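Household Laundry and Water Use in Rented Apartments: A Survey of the Wultgate District

Term Project Report, Home and Resource Studies
Submitted by Hala Zein
9 May 2020

Summary

This report presents the results of a survey on laundry habits in the Wultgate district. The survey was carried out during the spring term. Its purpose was to find out how often residents of rented apartments wash household textiles, what guides their decisions, and how far those decisions affect the amount of water a household uses. Residents of 92 apartments returned a completed questionnaire. A smaller group of 40 households also kept a written laundry diary for two weeks. The results show that towels and bed linens account for a large share of the wash, and that most residents follow the habits of the home they grew up in, with little reference to care labels or to the machine manual.

1. Background

Wultgate is made up mainly of four-story apartment buildings. In most of them the machines are shared and stand in the basement. Residents book a time slot on a paper sheet by the door. In the newer buildings on the east side, each apartment has its own machine, and the cost of water is billed to the tenant directly. This difference made the district suitable for a comparison between the two arrangements.

Earlier reports in this course dealt with dishwashing and with showers. Laundry was left out of both. The project plan was approved by the department in the first week of the term, with the condition that no household be identified in the report by name, building, or floor.

2. Research Questions

The project set out to answer the following questions.

How often do residents wash towels, bed linens, and everyday clothing?
Do residents with shared machines wash fuller loads than residents with their own machines?
What do residents consider when they decide that an item needs washing?
How are towels dried and stored between uses?

3. Method

The questionnaire had two pages and was offered on paper and online. It was delivered to mailboxes and could be returned in a sealed envelope at the front desk of the Ung community center. Respondents were asked to answer for the household as a whole. Where two members of a household disagreed, they were invited to write down both answers, and several did so.

The diary was a single folded sheet. For each load, the household noted the day, the type of items, the program chosen, and how full the drum was, using one of four simple drawings. The drawings were tested first on classmates, and the third drawing was changed after several of them read it as a full drum.

Water readings were taken from the building meters in two buildings only, with the permission of the management company, Desturari. Over the two weeks, the basement laundry room in the first building used 1509 gallons. The second building, which is of the same size and age, used 1417 gallons. These readings include water used for cleaning the laundry room floor and cannot be divided among individual households.

4. Results

4.1 Frequency of washing

Everyday clothing was washed most often, usually once or twice a week. Bed linens were changed every two weeks in the largest group of households and once a month in the next largest. Answers about bath towels varied more than any others. A few households washed each towel after every use. Others kept the same towel in use for two weeks or longer. Households with small children washed towels more often than households without.

Hand towels and kitchen towels were often forgotten in the questionnaire but appeared regularly in the diaries. This suggests that the questionnaire alone gives too low a figure for small textiles.

4.2 Size of loads

Residents who shared machines reported fuller loads. The diaries supported this. In the shared laundry rooms, the drawing for a full drum was marked most often, while residents with their own machines most often marked the drawing for a drum three-quarters full. Respondents with shared machines mentioned the limited time slots and the wish to be finished in one trip. Respondents with their own machines mentioned convenience, sports clothing, and school uniforms.

Overfilled drums were also reported in the shared rooms. Two residents stated that they regularly ran a second rinse after washing towels, as the first did not remove all of the detergent. A full drum therefore does not always mean that less water is used.

4.3 Reasons for washing

Smell was the reason given most often, followed by a fixed washing day. Visible dirt came third. Care labels were mentioned by very few respondents in connection with frequency, although many used them to choose the temperature. One respondent wrote that the labels in older towels could no longer be read.

4.4 Drying and storage

Drying proved to be closely tied to washing. Towels that were hung flat on a rail were kept in use longer between washes than towels hung on a hook or left folded. Thick towels were named as a particular difficulty in bathrooms without a window. Several residents had replaced them with thinner ones for this reason, and one had moved all towel drying to the stairwell landing, which the house rules do not permit.

Twisting and folding also came up in the written comments. Some residents wring towels by hand before hanging them, and others object to this because they believe that it pulls the seams out of shape. The survey did not test either view.

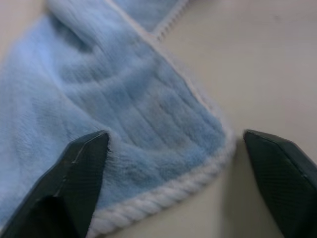
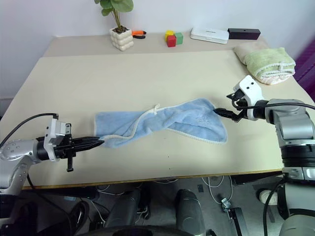 Light blue plush towel, loosely folded in the first picture and twisted along its length in the second.

5. Discussion

The results indicate that the type of laundry room affects the size of loads, but that personal habit has a stronger effect on how often items are washed. Respondents who described a fixed washing day often added that their parents had kept the same day. Cost was mentioned less than expected, even by tenants who pay for their own water. Several of them did not know the price of a single load.

The difference between the two metered buildings should be read with care. The period was short, and the number of people living in each building may have changed during it. The readings are included as background and are not used to support the main findings.

The survey has other limits. Residents who take an interest in the subject may have been more willing to reply. The diaries may also have influenced behavior. One household noted on the last page that it had put off a small load in order not to have to write it down.

6. Recommendations

It is recommended that building managers post a clear drawing of a properly filled drum above each shared machine. The drawings used in this project are available to Desturari without charge.

It is further recommended that bathrooms scheduled for renovation be fitted with rails of sufficient length to hang a bath towel flat. The cost of this measure was not studied.

A follow-up survey should include a separate question on kitchen towels and cleaning cloths. It should also cover the Cundusia buildings north of the rail line, where residents use a commercial laundry and where the present questionnaire would need to be adapted. A first meeting with the tenants' group there is planned for June, subject to the current rules on gatherings.

7. Acknowledgments

The author thanks the residents of Wultgate who completed the questionnaire and the diary, the front desk staff of the Ung community center, and the management of Desturari for access to the meters. The blank questionnaire and the diary sheet are kept with the department copy of this report and may be requested from the department office.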